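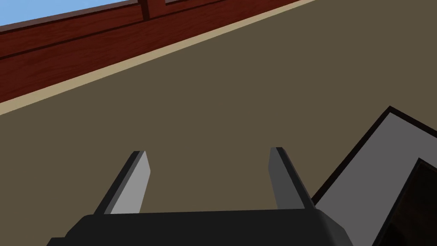
Movlow two-finger gripper in simulation, fingers open, wrist view.

Movlow Gripper and Simulation Package

The Movlow package from Irnow is for teams that want to plan a robot cell before they commit to buying one. It includes a parallel gripper with two flat fingers, the matching simulation model and a budgeting workbook.

Use the model to check reach, finger clearance and camera position against your own bench layout. Changes at this stage cost only staff time. Once the layout is settled, the same settings can be loaded on to the real gripper.

What you get
Movlow gripper, black housing
Simulation model with wrist camera view
13 sample layouts
Budgeting workbook (spreadsheet)
Mounting plate for Dresis arms

Specification
Maximum opening: 162 mm
Finger length: 44 mm
Gripper weight: 800 g

Planning your budget
The arm, bench, guarding and installation are priced separately. Enter these in the workbook along with training and spare fingers. Customers fitting the gripper to a Morikawa arm will need an adaptor plate, sold as an extra.

Ordering
The simulation model can be bought on its own, and the price is taken off if you order the gripper later. Orders placed before the end of August ship with a spare pair of fingers. Please state your arm model when asking for a quote.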